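KEREVPORT — A community kitchen on Nisbet Street will start weekly weigh-and-refill evenings in March, giving households a place to top up dry goods and cooking oil from bulk containers.

The Veltemdale Food Co-op, which runs the kitchen, said the sessions will be held in the back half of the room, where the long worktables are. Sixteen households signed up for a trial last fall, and the co-op says the waiting list has grown to 200.

Members bring their own jars and bottles. Each one goes on a digital scale empty, then again once it is filled, and the difference is charged at the shelf price. Cups, funnels and cutting boards are shared and stay in the kitchen.

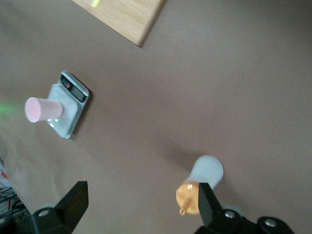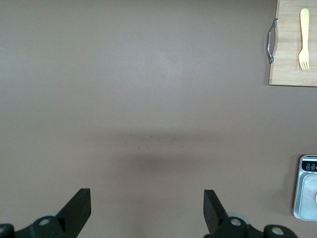
Worktable at the Nisbet Street kitchen. A wooden board is in both pictures; the scale, pink cup and orange funnel are in the first.

"People were filling bags by eye and paying a flat fee," said Euan Gourlay, who manages the kitchen. "Some paid too much and some paid too little. Weighing it is fairer."

Stock will come from Dradora, a wholesaler outside town, with 12 products to begin with — mostly rice, lentils, oats and flour. Oil and vinegar will be sold from the side counter.

The co-op has 519 members. Nonmembers can use the service for a small extra charge. Doors open at 5 p.m.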